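Kursunterlagen > Hauswirtschaft Grundstufe > Block C: Stauraum > Blatt 4

Blatt 4: Kleine Schubladenkästen einräumen

Zum Mitschreiben und Nachlesen. Das Blatt setzt Blatt 3 (Fächer und Trennstege) voraus. Die Maßübung am Ende wird in Raum 34 gemacht, Bleistift und Zollstock bitte mitbringen.

1. Worum es geht

Ein Schubladenkasten auf dem Tisch ist ein kleiner Stauraum mit drei Grenzen: Breite, Tiefe und lichte Höhe. Die ersten beiden sieht man sofort, wenn die Lade offen steht. Die dritte wird gern vergessen. Entscheidend ist der Abstand zwischen Ladenboden und Unterkante des Korpus, und der ist immer kleiner als die Höhe der Blende.

Gezählt wird bei der Planung nur das Innenmaß. Bei Holzkästen gehen die Seitenwände der Lade ab, auch wenn sie dünn sind.

2. Reihenfolge am Tisch

a) Kasten hinstellen, Lade weit herausziehen. Der Korpus steht so, dass er nicht nach vorn kippt.
b) Ablage davor oder daneben legen. Ein flaches Tablett mit niedrigem Rand reicht. Was noch keinen Platz hat, kommt dorthin.
c) Gegenstände auf der freien Fläche verteilen, mit Abstand. Liegt alles auf einem Haufen, greift man zuerst nach dem, was obenauf liegt.
d) Nach Form sortieren, danach erst nach Verwendung.
e) Einräumen, Lade einmal ganz schließen, wieder öffnen.

3. Drei Formen, drei Probleme

Rollend: Flaschen, Becher, Kappen. Liegend brauchen sie eine Wand oder einen Nachbarn. In der Lade gehören sie quer zur Zugrichtung nach vorn an die Blende – sonst laufen sie beim Öffnen nach hinten.

Rundlich und klein: Schwämme, Bälle, Spielzeugobst. Füllen Lücken, werden deshalb zuletzt eingelegt.

Lang und schmal: Gebäckschachteln, Etuis. Das längste Stück bestimmt die Einteilung und wird als erstes angelegt, parallel zur Seitenwand. Schräg verliert man Platz an beiden Enden.
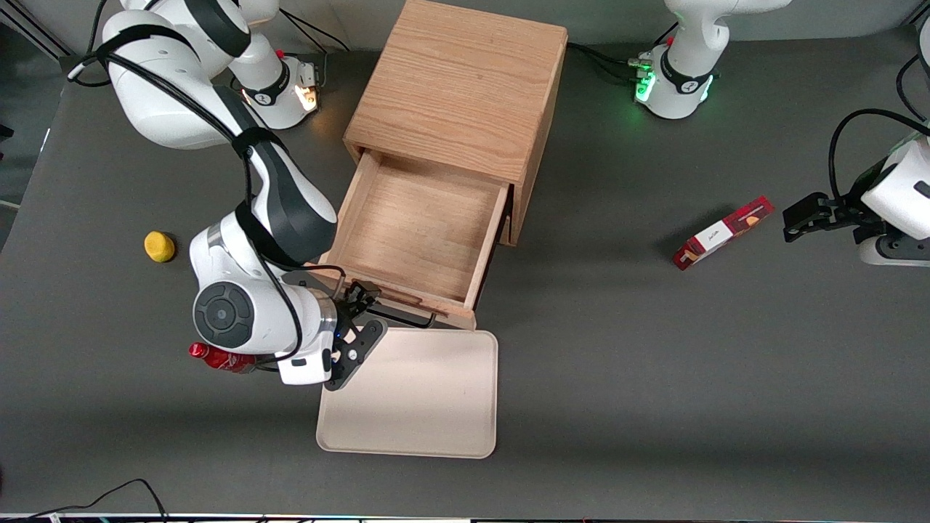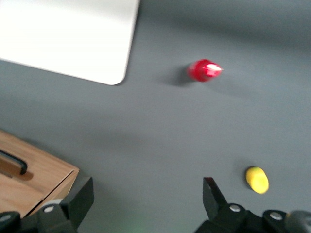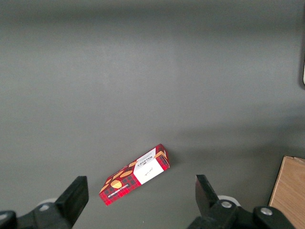 Abb. 4.1 bis 4.3: Graue Tischfläche. 4.1 Holzkasten mit offener Lade und beiges Tablett; 4.2 rotes und gelbes Kleinteil; 4.3 Schachtel Shortbread von Walkers.

Zu 4.1: Die Lade ist leer und weit ausgezogen, ihre Front reicht knapp über den Rand des Tabletts. Für die Übung genügt das. Wer die Lade zwischendurch schließen und öffnen will, rückt das Tablett eine Handbreit weg.

Zu 4.3: Die Schachtel liegt schräg auf dem Tisch. Sie ist ungefähr dreimal so lang wie breit. Bei solchen Packungen immer zuerst die lange Seite messen und mit der Tiefe der Lade vergleichen.

4. Rechenbeispiel

Eine Lade hat innen 271 mm Tiefe und 140 mm Breite. Ein Karton von 200 mm Länge und 65 mm Breite passt längs hinein. Daneben bleiben 75 mm Breite frei, dahinter 71 mm Tiefe. Quer passt er nicht.

Wird ein Trennsteg von 5 mm gesetzt, bleiben neben dem Karton noch 70 mm. Der Steg lohnt sich nur, wenn im Nebenfach etwas Rollendes liegt.

5. Aufgaben

5.1 Skizzieren Sie die Lade aus Abschnitt 4 im Maßstab 1:2 und tragen Sie den Karton ein.
5.2 Wohin kommt eine liegende Flasche mit 60 mm Durchmesser? Zwei Lösungen, mit Skizze.
5.3 Messen Sie zu Hause eine beliebige Schublade aus. Notieren Sie Innenmaß und lichte Höhe. Blende nicht mitmessen.

Abgabe der Skizzen bis Ende September in der Mappe. Kästen zum Üben stehen im Regal Berville, unteres Fach – bitte mit geschlossener Lade zurückstellen.

Weitere Blätter in Block C
- Blatt 2: Regalböden und Tragkraft
- Blatt 3: Fächer und Trennstege
- Blatt 5: Vorratsdosen stapeln
- Blatt 6: Das Ordnungsschema Chiriac
- Übungsmappe Bredunlow, Teil 1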